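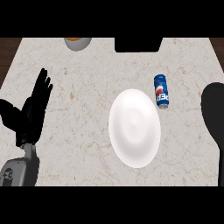 Quinhentos exemplos maus não valem oito bons

Por Jaime Bettencourt
28/3/19

A discussão sobre quantidade de demonstrações continua mal colocada. No projeto Grultden recolhemos 500 episódios teleoperados em simulação para uma única tarefa: aproximar a mão do prato sem tocar na lata tombada ao lado. A política treinada com esse conjunto falhava sempre que a lata mudava de orientação.

A causa estava nos dados. Os operadores repetiam a mesma trajetória, com o prato na mesma zona da bancada de mármore e a mão esquerda a partir quase do mesmo ponto. O modelo aprendeu a trajetória e ignorou a cena.

Kendra Friesen propôs reduzir o conjunto e controlar a variação: posição do prato, rotação da lata, textura da bancada, postura inicial dos dois braços. Sete operadores, quatro configurações por sessão, rejeição imediata de episódios com hesitação superior ao limite. O volume caiu e a taxa de sucesso subiu em todos os testes internos.

Defendo que a simulação deve servir para isto - cobrir casos que no laboratório custam uma tarde a montar - e que é um desperdício usá-la para inflacionar contagens. Uma lata deitada sobre mármore, com o rótulo invertido, é um caso útil. A mesma lata repetida com ruído de píxel acrescenta muito pouco.

Fica uma objeção séria: o contacto dos dedos com objetos lisos continua mal modelado, e nenhuma diversidade visual corrige o atrito. Para essa parte mantemos a recolha física em Udthorpe, com protocolo separado e métricas próprias. Os dois conjuntos só são misturados no ajuste final.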